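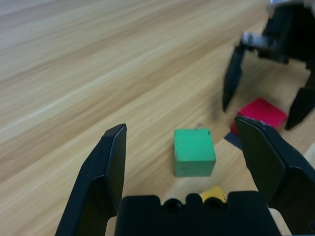 Dernière modification de la page : 30 mai 2022

Lilska recherche des opérateurs et opératrices de téléopération (mission courte, sur site)

Notre atelier de Barkora enregistre des démonstrations de manipulation pour des robots à deux bras. Vous pilotez les bras à distance depuis un poste fixe, ou vous guidez directement le poignet à la main, selon l'exercice. Chaque geste est enregistré et sert ensuite à l'apprentissage du robot.

Les exercices du moment portent sur des blocs de couleur posés sur une table en bois : s'approcher pinces ouvertes, saisir un bloc, le déplacer, le reposer. Certains se font à un seul bras, d'autres demandent de coordonner les deux pinces. Le retour visuel vient d'une petite caméra montée au poignet, et il faut un peu de temps pour s'habituer à cet angle de vue.

La campagne, appelée Putik, prévoit 4000 démonstrations. Nous en avons 900 à ce jour.

Ce que vous ferez
- réaliser des séries de démonstrations en suivant une consigne écrite
- replacer les blocs entre deux essais
- signaler les essais ratés -- ils sont conservés, mais classés à part
- remplir la fiche de séance

Profil
Aucun diplôme exigé. Il faut de la patience, une bonne coordination des mains et une vue correcte, avec ou sans lunettes. Les gauchers sont les bienvenus, le poste se règle des deux côtés. Une distinction fiable des couleurs est nécessaire pour cette série. Lecture du français courant indispensable.

Conditions
Contrat de 2 semaines, renouvelable une fois. Séances le matin ou l'après-midi, avec pauses. Rémunération : 295 euros bruts par semaine, à mi-temps. La formation au poste est comprise dans le temps payé. Travail assis, salle Kennedy, accessible en fauteuil roulant.

Candidature
Envoyez quelques lignes et vos disponibilités à Huiling Xiao, responsable des enregistrements, par le formulaire de contact du site, en indiquant « Putik » en objet. Pas de lettre de motivation. Un essai de prise en main, payé lui aussi, est proposé avant la signature du contrat.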